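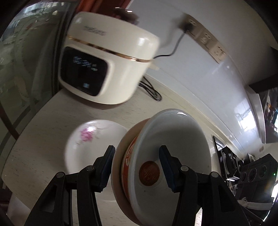
Section 4: Charging Your Cevside Electric Cargo Bike for the First Time

Welcome back! If you have worked through Section 3, your bike is standing on its kickstand with the front wheel on, the brakes set, and the battery still in its carton. Now we come to the part most new owners are eager to get to. Please set aside a quiet evening for it, as the first charge takes longer than the ones that follow, and the battery needs that slow start to learn its own full and empty points.

What you will need

The battery pack, the Hultevus charger that came in the small carton, the two keys from the envelope taped under the seat, and a dry, grounded wall outlet. A clean cloth is handy too.

CAUTION: Use only the Hultevus charger supplied with your bike. Plugs from other makers may fit the socket nicely and still deliver the wrong voltage, and that can damage the pack or start a fire.

Before you plug in

1. Bring the battery indoors and let it rest for 3 hours. If it arrived on a cold day, this gives the cells time to come up to room temperature. The charger will refuse to start on a pack that is too cold, and a blinking amber light is its way of telling you so.

2. Look the pack over on all sides. Small scuffs on the paint are nothing to worry about. If you find a dent, a crack, or a swollen side, stop right there and call your dealer before you do anything else.

3. Set the battery on a hard, level surface with a bit of open space all around it. Beds, sofas, and thick rugs hold heat in, so please keep it off those.

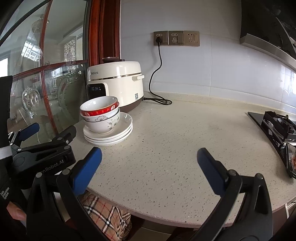
4. Wipe the charging socket with your dry cloth, then lift the rubber cap and swing it to the side. It is a snug cap when new, and it will loosen up after a few weeks of use.

Charging

5. Connect the charger to the battery first, and then to the wall. You should hear a soft click, and the light on the charger will turn red.

6. Press the button on the battery once to see its level. Most packs leave our Tarkcombe warehouse at roughly 68 percent, so don't be alarmed if yours isn't empty (or if it is a little lower after a long trip by truck).

7. Leave the charger connected until the light turns green and the display reads 100. The last stretch is slow on purpose - the cells are being balanced against one another - and it may seem stuck at 99 for quite a while.

8. Unplug from the wall first, then from the battery, and press the rubber cap firmly back into place.

NOTE: Never charge while you are asleep or out of the house, and keep the pack away from doors you would need in an emergency.

Fitting the battery to the frame

9. Slide the pack down the rail behind the seat post until it stops, then turn the key to the right. Give the handle a good tug. If it moves at all, take it out and try again.

10. Hold the power button on the handlebar until the Lūse display wakes up. The battery reading may drop a point or two at first while the two parts get acquainted.

Everyday charging

After this first full charge, you don't need to fill the pack every time. For daily errands, setting the charge limit to 84 percent under Menu > Battery will help it last more seasons. Turn the limit off the night before a long ride, and remember to turn it back on afterward.

If the display stays dark, or shows code E3, see Section 9.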